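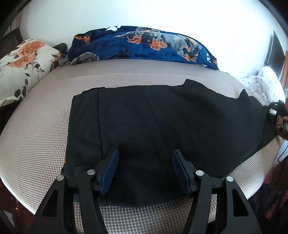 Black on a check, please, always black on a check, wrote one reader after the spring gallery, and then went on for a full page about how dark laundry on a dark blanket had once cost her an entire evening of hunting for a missing sleeve. I loved that letter! She's right, too. I do all my folding on the bed these days, and a patterned cover in light colors makes the whole job easier on the eyes.

# The Folding Page: Black Things on the Checked Bed

Welcome back to the laundry corner of the Melar house pages. It's a short gallery this round, with plenty of writing, so get yourself a coffee. The subject is dark clothes and what happens to them between the basket and the drawer.

**Black garment, checked cover.** Spread out mostly flat, with a few shallow wrinkles still in the middle and a long seam near one side. I do like black cloth against beige, brown and white.

## About the cover

I'm very fond of a small check on a bed. From the doorway it goes soft and reads as one warm color, and then you lean in to smooth something and there's all that busy little weaving, like houndstooth on an old coat. It hides crumbs. It hides cat hair from a beige cat (not from a black one, sorry). And when you lay something plain on top, the edges jump right out at you, so you can see at once where a hem has turned under or a corner has bunched up.

I used to fold on a plain navy spread from the Cludel outlet, which was lovely and thick and absolutely hopeless for this. Black socks vanished on it. It lives on the guest bed now, where it gets along fine with white towels.

## How I lay dark things out

Start with the side that has the longest straight edge and get that settled first. Everything else can be a mess for a minute! Once one edge is down, smooth away from it with the flat of your hand, slowly, and let the cloth go where it wants to at the far end. If a crease shows up on the diagonal, lift the nearest corner, give it one small shake and put it down again. Pushing at a diagonal crease only moves it along to somewhere worse.

Puffy bits along the top are usually a second layer caught underneath. Slide a hand in between, find the layer, and draw it up until it lies with the one above it. I do this by feel, half the time while listening to the radio.

Then the fold itself, and here I know we all have our ways. Mine:

- pants in half along the legs, then in thirds
- T-shirts sides to the middle, then up from the hem
- sweaters loosely, in half and half again, on top of the pile
- anything slippery rolled, and tucked at the end of the drawer by itself

I tried standing everything up on edge, file-cabinet style, all through November. It looked wonderful for a while. Then I pulled out one black T-shirt, found it was a different black T-shirt, and had the whole row down like dominoes before breakfast.

## Telling one black from another

This is the part I get the most mail on, and I can see why, as a drawer of black clothes is a bit of a cave. A loop of colored thread inside the waistband or collar works beautifully. I use yellow for things that go in the dryer and red for things that don't. The thread came from the Akande Street notions shop, on a spool so big I expect to be leaving it to someone.

Daylight helps more than any lamp. I fold around ten in the morning when the window side of the bedroom is bright, and suddenly the faded blacks and the true blacks sort themselves into two families. Faded ones are for gardening and painting, and I wear them happily until they fall apart.

## Fifteen good minutes

I set the kitchen timer for 15 and stop when it rings, even with a heap still waiting. The heap goes back in the basket and I pick it up again after supper. It has made me so much more cheerful about the whole business! Folding for an hour makes me sloppy, and sloppy folding is how you end up ironing, which I avoid with real dedication.

## A few things readers have asked

Lint: roll it off before folding, while the piece is lying open, and do both sides.

Seams that twist: wash inside out, and pull the seam gently straight while you're smoothing. Some never come right. I have one pair of pants with a seam that wanders to the front by lunchtime and I've stopped minding.

The cover itself: mine goes in on cool with the pillowcases, and dries over the back porch rail if the weather's kind.

Next up is the Bemach linen cupboard, top shelf to bottom, tablecloths included. If you have a trick for fitted sheets, send it along, and I'll try it on the big bed before I put it on the page.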